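Back at the Zonwood bench all Saturday. Fumiko on the leader arms, me on the keyboard yelling "reset". Teal pouch again. Soft things are a pain, the gripper grabs a corner and the rest goes wherever it likes. Slow hands help. Coffee helps more.
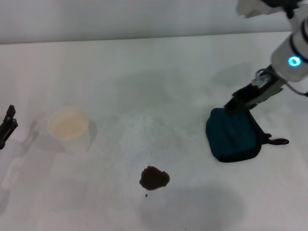
How many demos does one task need?

Roughly 600 before ours stops doing dumb stuff, and a lot depends on how steady the person driving is.

Anyway. Fumiko's runs are way smoother then mine, so hers go in first. I keep jerking the left arm when I get tired. More next week, need to relable a bunch of mine and my wrists hurt.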